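17 June 2019

**To:** Aurel Costache, Drinduritz equipment fund
**Re:** Gripper comparison, progress since the last report

Dear Aurel,

We have had a very good stretch at Ovthorpe, and I'm happy to be writing this one! Both arms are up, both controllers talk to each other, and we are well into the comparison you paid for.

## Where we are

The question, as you'll remember, was whether to stay with the stock fingers or move to the softer Tronum set for picking mixed objects out of a box. We planned 200 picks per finger set. The stock fingers are finished and the Tronum set has done 66, so we are about a third of the way through the second half.

What I can tell you already is that the stock fingers are better than I gave them credit for. They do nicely on blocks and anything else with flat sides. Balls are where they struggle - the tips close a little above the middle and the ball squirts away toward the wall of the box. The Tronum fingers wrap around a ball much more willingly, but they are thicker, and in a corner they often touch the wall before they touch the toy. I didn't expect that trade-off to show up so early, and it's a really interesting one.

Soft toys are a draw so far. Either set will take a plush toy by almost any part of it.

## The controller change

We swapped the old Durán controllers for the newer pair in the first week. The delay between the hand controls and the arms is now short enough that new operators stop mentioning it. It took four days to get the two arms starting up in the same pose every time, mostly because of a mistake of mine in the settings file. That is fixed and written down.

We also tied the cables closer to the links. Before that, a loop near the wrist would catch on the box when an arm turned inward, and we lost 10 picks to it. Those have been repeated.

## The bench

The toys are a mixed lot on purpose: round, blocky, soft and awkward. The rattle drum is my favorite of the awkward ones, with its beads on strings, and I'd like to give it a small test of its own. The left arm is over the box here, with the right one raised and its gripper free.

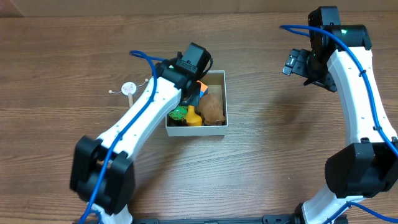
## Next steps

- Finish the Tronum picks with the same operators.
- Try the Tronum fingers with the tips trimmed, if the supplier agrees it won't void the warranty.
- Run a short set with both arms sharing the box.
- Send you the full table of results in September.

Spending is on plan. The only extra was a second set of Tronum fingers, which came out of the spares line.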